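Handout 2: Residues on bought fruit and vegetables

Read this before the second session. It follows on from the January handout on garden pesticides, and you will need your notes from that one for the section on systemic products.

## 1. Where residues come from

A residue is whatever is left of a pesticide in or on a crop when it reaches the buyer. It may come from:

- spraying in the field or orchard
- treatment after harvest, mostly to stop mould in store
- drift from a neighbouring crop
- soil that was treated in earlier years

Post-harvest treatment is the one people forget. Citrus fruit often has a fungicide in the wax put on after picking. Apples may be treated before going into cold store, where they can stay for months. The shop does not always know which treatments a batch has had, so asking at the counter will only get you so far.

## 2. Surface and systemic

Contact products stay mainly on the outside. Some of the deposit comes off with water and rubbing. Systemic products are taken up by the plant and move through its tissue, so washing makes little difference to them. Peeling removes part of what is in the skin, along with the fibre.

Mark the difference in your notes, as we come back to it when we look at pollinators. A systemic seed dressing can turn up in nectar and pollen long after sowing.

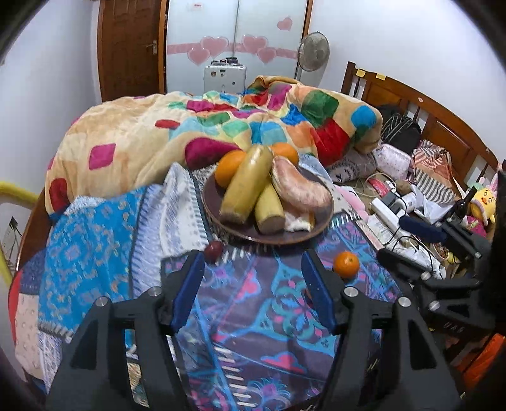

Treasa Mulcahy objected at the last session that most households buy mixed fruit and eat it within days, and that nobody is going to look up the treatment history of each kind. She would sooner have one rule for all of it. The rule most of us settled on was to wash everything under running cold water, rub firm skins with the hands, and dry with a clean cloth. Soap and washing-up liquid should not be used. They are not made for eating and can get into the skin.

Declan Sheehan asked about vinegar and bicarbonate of soda. Bicarbonate has done better than plain water in some laboratory work on apples, with soaking times longer than most people would put up with. Vinegar changes the taste of soft fruit. Neither will shift a systemic residue.

## 3. Limits and what they mean

A maximum residue level (MRL) is a legal trading limit. It is set from what should be left if the grower has used the product properly, and then checked against safe intake. Two points cause trouble in the written work every year:

1. A result over the MRL shows that something has probably gone wrong on the farm or in the store. It does not by itself show that the food is harmful.
2. A result under the MRL says nothing about mixtures. Each substance is judged separately.

## 4. The Starham exercise

The Starham growers' group has let us use its sampling sheets. There are 639 entries, covering 12 crops bought at market stalls and from farm shops. For each entry you have the crop, the place of purchase, whether it was sold as organic, and the laboratory result.

Work in pairs. Choose two crops, one with an edible skin and one that is normally peeled. For each, write down:

- how many samples had any residue
- how many had more than one
- how many were over the limit
- whether the sample was tested whole or peeled

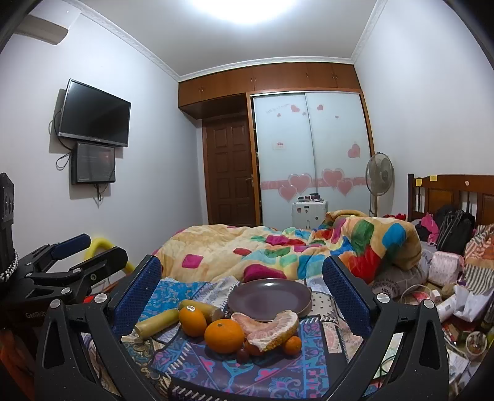

The last of these matters more than it looks. Laboratories normally test citrus with the peel on, so the figure on the sheet is higher than the amount in the part most people eat. If you compare oranges with apples straight from the sheet you will get the wrong answer. Marmalade is a separate case and may be used in the discussion section.

Nine of the entries have no laboratory result. Leave them out of your totals and say that you have done so. Do not enter them as zero.

## 5. Organic produce

Organic growers may use a short list of approved substances, so "organic" and "unsprayed" are different claims. Residues of other products are found now and then, usually from drift or from shared packing lines. Sivaprasad Rao will cover certification in the next session and has asked that you bring a label from something you have bought.

## To hand in

One side of A4 per pair, with the table attached. Give it to Mairéad Ó Ceallaigh or leave it in the tray outside the teaching room. Late work goes to Niamh Ó Dubhghaill.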